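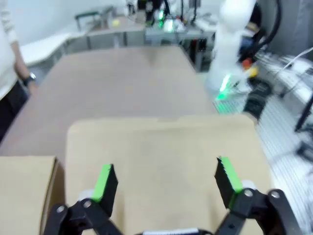
Ticket 1119, Tastard two-finger gripper kit, trial unit. Opened March 21, 2023. Status: open, and sulking. The fault is that the fingers close on a carton, report a good hold, and then report no hold 4 seconds later, while the carton stays exactly where it was. We are testing on plain flat cardboard boxes, so nothing exotic. Both fingers have the green pads on, and the right one is a bit ragged along its top edge, which I mention before your first reply asks me to.

Tried so far:
Restarted the controller. Same.
Restarted it again, as your help page suggests. Same, but with more ceremony.
Checked the two silver screws on each finger linkage. All tight.
Swapped the cable for the spare in the kit. The spare is shorter than the one it replaces, so the arm now has a smaller world to be wrong in.
Dropped the grip force setting from 165 to the default. The hold is now lost after 7 seconds. I suppose that counts as progress.

Reply from Otetti support: Please confirm the firmware is the June release and that the carton profile is selected.

Confirmed, both. The carton profile was selected already – it is the only one that loads. The Flirkov profile your manual recommends on page 7 isn't in the menu at all.

Reply from Otetti support: The Flirkov profile is part of the Iordache add-on, sold separately.

Noted. Please send a price, a new pair of pads and the log settings you want switched on. I'll run the same carton again once the pads are fitted. Leaving this open.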